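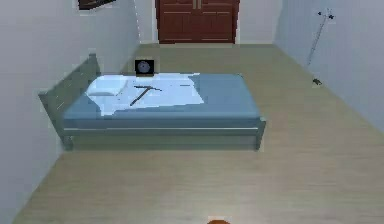 Bedroom model, single bed with the blue sheet.

Notebook, Trerance job, April

Into the cellar at Trerance by 8 this morning and what a treat it was! We finally got the plaster off the foot of the spine wall, and the footing is proper stepped brick, two courses out on each side, sitting on clay that I couldn't push my thumb into. I had been fretting about this wall since the first visit (the crack over the kitchen doorway looked so much like settlement) and now I'm fairly sure the trouble is higher up.
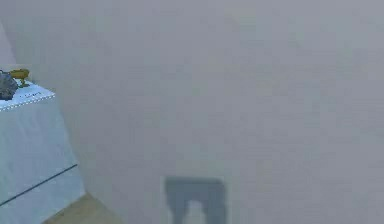 2 min read

So, upstairs. Lifted boards on the landing and found the trimmer joist notched for an old gas pipe, right near midspan, 12 mm deeper than I would ever let anyone go. Lovely clear bit of evidence. The joist has sagged, the partition has followed it down, and the crack opens towards the top exactly as you'd hope. Bresa are lending us their crack gauges, so two go on tomorrow, one each side of the doorway. Please don't paint over them. 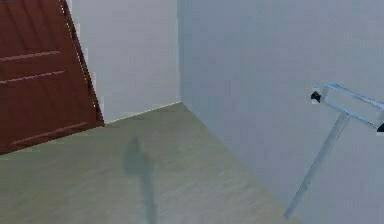 Door, reddish-brown, grooved panels.

Ran the numbers after lunch. With the notch in, bending is well over. Doubling up the joist brings it back comfortably, bolted through, with packers where the old timber has twisted. I'd like to try Lurnatik's side plates as well, because they go in without taking the ceiling down, and the ceiling is old lath and worth saving. 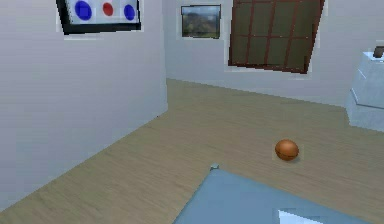 The load path on the upper floor is still my favourite puzzle here. Grīnberga's old drawings show the partition stopping short of the roof, but I put my arm through the hatch and there's a strut standing on it! That adds a point load nobody had allowed for. I sketched it as circles in a row, sized by load, much like the three in the black-framed picture on the grey wall, with the small red one for the strut. Need to redo the sum with that in, and check the bearing at the chimney end while the boards are up.

Workshop notebook | Contact us | Back to top
We use cookies to remember your settings. Accept | Manage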